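Posted October 12, 2024

Readers who have followed this journal since its early entries will be aware that the household's rainwater arrangements at Trurkley have been under review. The review has now concluded, and the present entry sets out the decisions taken before the summer.

The property relies on two tanks. The larger, on the southern side of the shed, supplies the laundry and toilets. The smaller has been reserved for the vegetable beds and the lemon tree. Both were installed by the previous owner, and no paperwork was passed on at settlement. Dong-geon Na inspected them in the first week of spring and found the inlet strainer on the larger tank perished along its rim. Mosquito larvae were present. The strainer has been replaced with a stainless mesh of finer gauge, and the overflow has been fitted with a matching screen.

A first-flush diverter has also been added to the downpipe. Mestoseck supplied the unit, which holds 12 litres and drains through a small valve at its base. It is to be unscrewed and rinsed after every substantial fall. Marichka Harasym, whose advice on gutters has been relied upon here before, considered the capacity modest for a roof with this much leaf litter, and her reservation is recorded. A second unit may be ordered in November.

The question of sludge was deferred for too long. Shu-fen Cheung lent a siphon kit, and the sediment was drawn off over two mornings with the loss of very little water. The garden beds received the discharge. The colour was unpleasant, the smell rather more so.

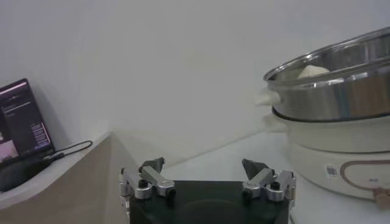 How often should a household tank be desludged?

Every two to three years is the interval adopted at this address, with a visual check through the access hatch each autumn. Properties beneath gum trees may require it sooner.

The pump remains under observation. It cycles briefly at night when no tap is open, and a worn check valve is suspected. Ju-won Sung has agreed to look at it once the replacement part arrives from Yeo.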